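August, 4:10 p.m.

Cluttered-pile set for Desteo, second block. Target for today was 200 demonstrations. Same checked cloth, same bin of household items, pile left as it fell. Macarena Esteban did the first half of the block and I took over with the gripper after lunch.

Main problem is still approach angle. If both pads come in flat over a soft pack, the wrapper slides and the policy later learns to chase it. I now stop short, hold for a beat, then close.

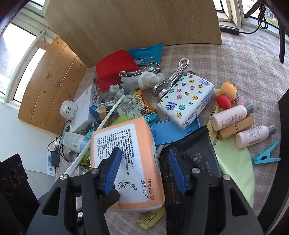 Pads open over the orange tissue pack, label side up.

Macarena wants the hold cut to 300 ms. I think that is too short to survive the resampling Basine does on their end, but I have no data for it. Will run 30 each way tomorrow and compare.

Lift height is also drifting. Hers are low and quick, mine are higher and slower. Bjarnason's notes say mixed operators are fine as long as the release is clean. For wrapped items I have been tilting on the way up, so the back edge clears first and drags less on whatever is next to it.

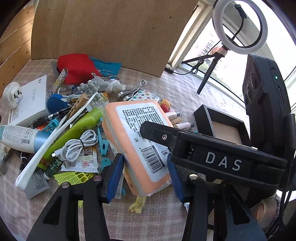

5:45 p.m.

Stopped early, wrist sore. Trigger spring on the Lultano handle needs replacing, it sticks at the end of travel. Running total is 494 usable. Clothespins still go last, too thin for the pads unless they are standing on edge.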